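Call for participants: open day on household robots at Fesine, Rirkbridge

Fesine is looking for people who would like to take part in our open day in April. We are a small robotics workshop in Rirkbridge, and once a year we open our doors to visitors from the town and the area near it. This year we want the visitors to do more than watch. Therefore we invite 70 participants to come, see the demonstrations, try the control of the arm by themselves, and tell us what they think.

You do not need any technical knowledge. We are especially glad to receive people who clean, tidy or take care of a home or a workplace, paid or not paid, because you know this work much better than we do.

What the day is about

For the last two years our team has worked on simple household tasks: dusting, wiping, putting small things back in their place. These tasks look easy, but for a robot they are full of difficulties. A shelf has legs and edges. A duster is soft and changes its shape when it touches something. Objects stand on the shelf and should still stand there when the dusting is finished. We have learned many things in the laboratory, and now we would like to hear the opinion of people who come from outside.

The open day has three parts, and every participant goes through all of them.

First, a demonstration of 18 minutes. One of our engineers explains the task, starts the arm and stops it when there is something to show. You may ask questions at any moment, also in the middle of an explanation. We prefer it this way.

Second, the practice part. You work in a group of 7 persons with one member of our staff. Each person moves the arm by means of a hand controller and tries to bring the duster along a shelf. The speed is limited, and the staff member holds the stop button all the time.

Third, a conversation in the same group, with coffee. We ask you what you found good, what you found strange, and in which situations you would not want such a machine in your home. We take notes, but we do not record voices.

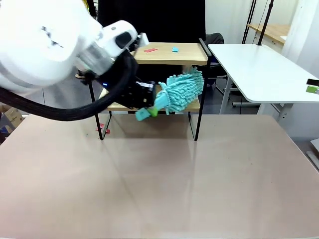

The dusting task: the arm brings a turquoise duster to the two-tier shelf.

The shelf task is the one most visitors will try in the practice part. If your group has time left, you can also see the wiping task, which is done with a folded cloth on a flat table. The software for both is called Drarik and was written in our workshop. Participants who are interested in programming can stay after the conversation and look at how a movement is put together in it — please mention this in your application, so that we can plan a place for you at the screen.

Who can apply

You can apply if you are 18 or older and can be with us for the whole visit. The explanations are given in English. If you understand English but do not like to speak it in front of others, this is no problem, and you can write your comments on paper.

The practice part can be done standing or sitting. The controller needs one hand, left or right. Our workshop is on the ground floor and there are no steps between the entrance and the demonstration room. If you use a wheelchair, a hearing aid or a guide dog, please write it in the application and tell us what would make the day comfortable for you.

We are sorry that we cannot accept employees of companies which sell robotic arms. For those visitors we have a separate appointment later in the year.

What we ask from you

Please come at the time written in your confirmation. The groups start one after another, and a person who comes late cannot join the next group if it is full.

Wear closed shoes. Long hair should be tied back, and scarves and long necklaces should be left in the lockers during the practice part. Before you start, we give you a short safety instruction and you sign that you have understood it. During the demonstration all visitors stay behind the yellow line on the floor.

You may take pictures in the demonstration room, but please ask the other participants first if their faces can be seen. In the rooms behind the workshop photography is not allowed.

What you receive

Participation is free. You receive a lunch (with a vegetarian choice), coffee and tea, and a voucher of 10 dollars for the bakery at Okonkwo Square, a few minutes on foot from our building. We also send you a short report in which you can read what the participants said and what we plan to change after it. Your name does not appear in this report.

Travel costs we cannot pay, unfortunately. The bus stops at Okonkwo Square, and there is parking for bicycles in front of our door. For cars there are only a few places, and we keep them for people who have difficulty walking.

We also look for helpers

For the same day we need a few helpers, who are paid by the hour at our usual rate for student assistants. The helpers welcome the visitors, bring the groups from one part to the next, give out the lockers and put the objects back on the shelf between two turns. You should be friendly, be on time and be able to stand for a large part of the day. Experience with robots is not required. There is a training in the afternoon before the open day, and it is paid as well.

If you would like to be a helper, write the word "Helper" at the top of your application. It is not possible to be helper and participant at the same time.

How to apply

Send us an e-mail or bring a letter to our reception in Rirkbridge. Please include:

– your name and a phone number or e-mail address
– whether you prefer the morning (start at 10:00) or the afternoon
– a few sentences about why you would like to come
– anything we should know about access, food or language

A curriculum vitae is not necessary, also not for helpers. When we receive more applications than there are places, we try to make groups with different ages and different occupations, so an early application is welcome but gives no guarantee. Everybody gets an answer. If your plans change after the confirmation, please let us know quickly — we have a waiting list and another person will be happy with your place.

Questions can be asked by e-mail or by phone at the reception, on working days in the morning. Schools and clubs who want to visit with a whole class or group should contact us separately, as the open day is planned for individual visitors only.

The Fesine open day team, Rirkbridge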